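Hilo sobre platos, porque llevo 11 años en cocinas y todavía no he ganado una sola discusión sobre cómo se apilan.
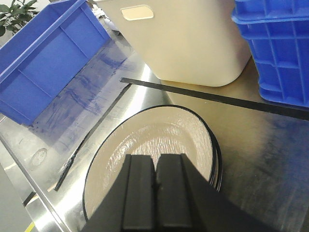
Blanco con filo negro, el plato que elige todo el que abre un restaurante y quiere parecer sobrio. Yo incluido. El filo negro queda precioso hasta el primer desconchón, que se ve desde la calle.

2/ La ventaja del filo es que te delata la pila torcida. Un plato blanco liso te perdona. Este va dibujando una rayita por cada vez que lo dejaste de cualquier manera.

3/ Renzo Fabbri, mi socio, sostiene que una pila torcida "respira". Renzo también sostiene que el lavavajillas se limpia solo.

4/ El azul de las cajas de plástico se refleja en la mesa de acero y parece una piscina. Una piscina con marcas de bayeta. El acero inoxidable es un material noble que guarda memoria de todas las pasadas, sobre todo de las malas.

5/ Compramos 78 platos a Flikau en octubre. Quedan 37 con el filo entero. No voy a señalar a nadie, pero Nima Shojaei ya no friega con auriculares.

6/ Los desconchados van a la comida del personal. Comemos en una vajilla que parece mordida por un perro pequeño y constante.

7/ Normas de la casa: las pilas, bajas. Los platos, lejos del canto de la mesa. Las cajas azules no se ponen ENCIMA de los platos, Renzo, por más que "quepan".

8/ Me preguntan por privado si repetiría con el filo negro. Sí, claro. Ya tengo otro pedido hecho. Uno no aprende, uno repone.

9/ Añade Renzo que los cuencos también respiran. Cierro el hilo y me voy a secar cubiertos.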